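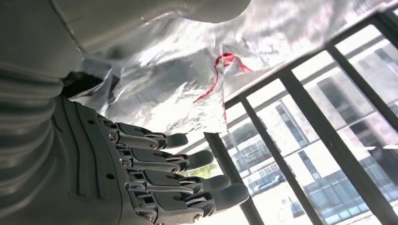 Calendar sync and shared lists: your questions answered

I get a lot of emails about the way I've set up my calendars and to-do lists, so I've finally put the usual ones in one spot. I'm not a programmer (I run a small framing shop and I like fiddling with web apps after tea), so if you want the deep technical stuff you'll need to look elsewhere!

What do you use?

Tedach for the calendar and Molham for lists. Both have a free version and both run in the browser, so it doesn't matter what computer you're on. I moved everything over in September and I haven't gone back to the paper diary, although it's still in the drawer.

Do I have to pay?

Not to start with. The free Tedach plan lets you have 2 linked calendars, and Molham gives you 100 list items before it starts nagging. I pay for Molham now because I kept hitting the limit with shopping and shop orders mixed together. If you tick things off and clear them out regularly you'll probably never get there. I'm hopeless at clearing things out.

How do I get a list item to show up on my calendar?

Go to Settings in Molham, then Connections, and choose Tedach. It'll ask you to log in and say yes to a page of permissions. Once you're back in Molham, any item with a due date gets copied across. Items without a date stay where they are. I missed that completely the first time and spent a whole evening swearing at it.

Why did everything turn up twice?

You've got the connection switched on at both ends. Pick one, turn the other off, then use "Remove duplicates" under the Tools menu in Tedach. Murray Wihongi wrote in to say he had 47 copies of his dentist appointment, and that cleared the lot. Export a backup before you do it, please.

How quickly does it update?

On the free plan it checks every 60 minutes. On the paid one it's pretty much straight away. There's a "Sync now" button as well, tucked under your profile picture, which is a strange place for it.

My times are all out by an hour. Help!

Daylight saving, nearly always. Check the time zone in both apps, and pick a city instead of one of the plain GMT options. Bontu Tesfamariam pointed out that Tedach also keeps a separate time zone for each calendar, so have a look in there too if the main setting seems right. Hers was set to Perth and she lives in Ballarat.

Can my partner see the list without seeing my whole calendar?

Yep. Share the list from inside Molham and leave the calendar private. They'll get an invitation by email and can choose "view only" or "can edit", depending on what you've allowed. Mine can edit, so biscuits keep appearing on it.

Will it work with Hosberg mail?

Sort of. You can forward an email to your private Molham address and the subject line becomes a new item. Attachments get dropped, though, and so does the colour coding if you use it. Hậu Lã has a neat way of doing it with a filter, where anything starred gets forwarded automatically, and I've pinched that idea for supplier invoices. Set the filter to one folder only or you'll end up with every newsletter you've ever signed up for.

What about Zakharchenko?

I tried it! Lots of people love it, and it can do far more than my set-up, with branching rules and all sorts. I found the menus hard going and gave up after a weekend. Clem Tautahi swears by it and has promised me a guest post, so keep an eye out for that one.

Can I print my lists?

You can, but the margins are dreadful. Copy the list, paste it into a blank document and print from there.

I've disconnected the apps and my old items are still in the calendar. Is that normal?

It is. Disconnecting stops new items coming across but leaves the old ones behind. Search for the Molham tag in Tedach, select all, and delete. Thanks to Tracey Dawber for reminding me I'd left this one off.

Got a question I haven't covered? Pop it in the comments or use the contact form. I'm slow during the week but I do read them all.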